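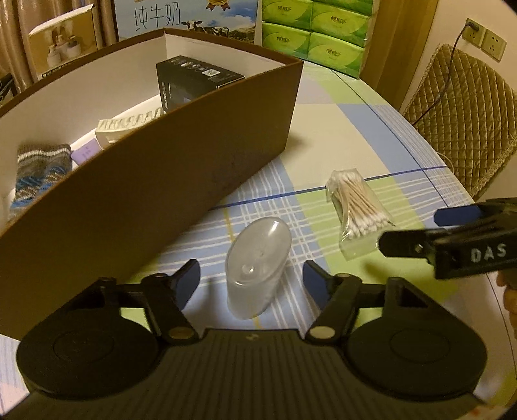

A reader wrote in after the last gallery to ask why cotton swabs never stay where they are put, and added that a bag of them had been through every drawer in the house before ending up in a shoebox with the batteries. We get a lot of mail like that. Small things are harder to store than big ones, and most of the questions sent to this page are about items that would fit in one hand.

So this gallery is about the small stuff. It goes with the table sort we wrote up for the Hebden apartment, a two-room place of 614 square feet with one bathroom cabinet and no linen closet. The table sort is simple. You put a cloth over the table, bring the odds and ends to it, and decide on each one where there is enough light to see it. The cloth keeps small items from rolling and can be shaken out when you are done.

Swabs came up first. The Fesel refill packs sold near the apartment hold 400, and the bag is a poor container once it has been opened. It slumps, it picks up dust, and the loose ones work their way to the bottom of the drawer. A case with a lid is better if you have the shelf height for it. If you don't, keep the bag and stand it in a box with other things of about the same size.

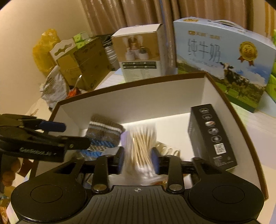
The catch-all box: a striped knitted sock, swabs, a coiled item in clear packaging and a black product box.

A box like this is fine as a first step. Everything without a home goes in, and nothing is decided yet. The trouble starts when the box goes back on the shelf as it is. Ours is emptied the same day. Socks go to the bedroom, bathroom things to the cabinet, and anything still in its package gets a date on it in pencil – if it hasn't been opened by July, it goes to the Tomosico swap shelf.

Open boxes work better than deep ones with lids at this stage. You can see what is at the bottom without digging. We have tried the stacking trays from Utimow as well, and they are good for flat items such as cards and envelopes, less so for anything that bulges.
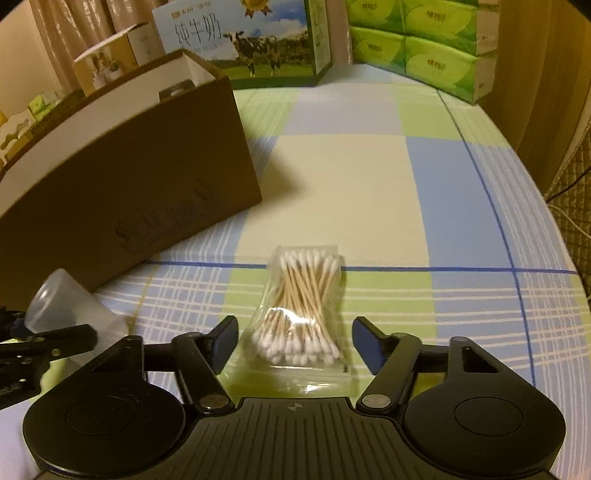 Bag of wooden-stemmed swabs on the checked cloth, with a translucent cup on its side to the left.

Cups are worth keeping back from the kitchen for this kind of work. One will hold a day's worth of swabs by the sink, and the rest of the bag can stay closed in the cabinet. Wash the cup when you refill it.

More pictures from the Hebden apartment are in the kitchen and hallway galleries. Posted May 5, 2018.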